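1/6
Can a machine do chores yet? I've been chewing on this since I got home from the Furnival open day, because my dishwasher is still the smartest thing in my kitchen and it can't even unload itself.

2/6
At Marnorora we do the specials board by hand every morning. Wipe it, write it, prop it back up. I do it half asleep with a coffee in the other hand (my favourite five minutes of the day, to be fair!). So of course I wanted to see two arms have a go at a little whiteboard.

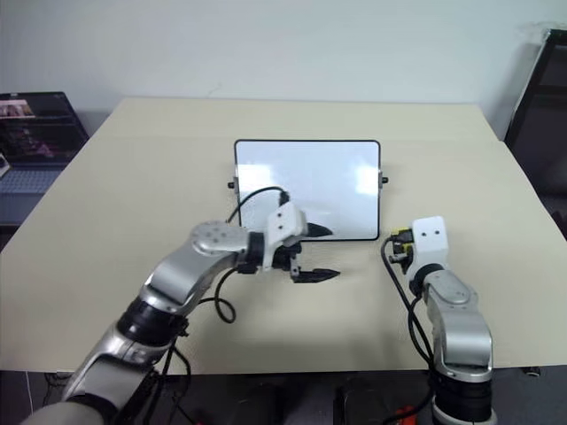

Board up, arms in. 7/22/26

3/6
I know a whiteboard isn't a mountain of laundry. But think about what your hands do with one! You hold it still, you get the marker at a decent angle, you press hard enough to leave a line and no harder. My nephew is 6 and he's only just got the hang of it.

4/6
Two grippers, one marker with a yellow cap, and an x on the board with a faint little stroke beside it. I've read worse on our own specials board, and we've been serving Drollville for years.

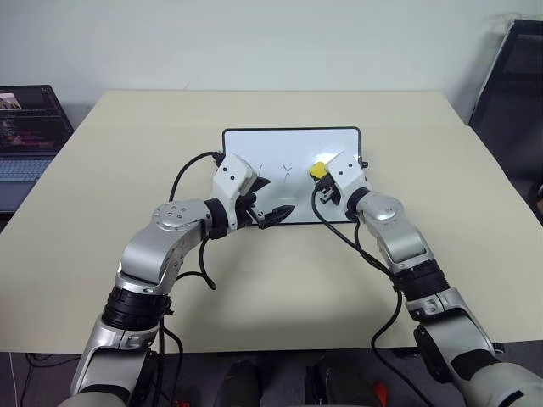 5/6
What would I hand over tomorrow? Wiping tables, maybe. Stacking the 100 mugs that come out of the washer, absolutely, take them. Writing up the soup? Not yet. Folding tea towels? Ask me again in August.

6/6
If anyone's tried the Raltix floor scrubber in a small shop, tell me how it goes around chair legs. That's the chore I'd pay for. Mopping is the one that does my back in!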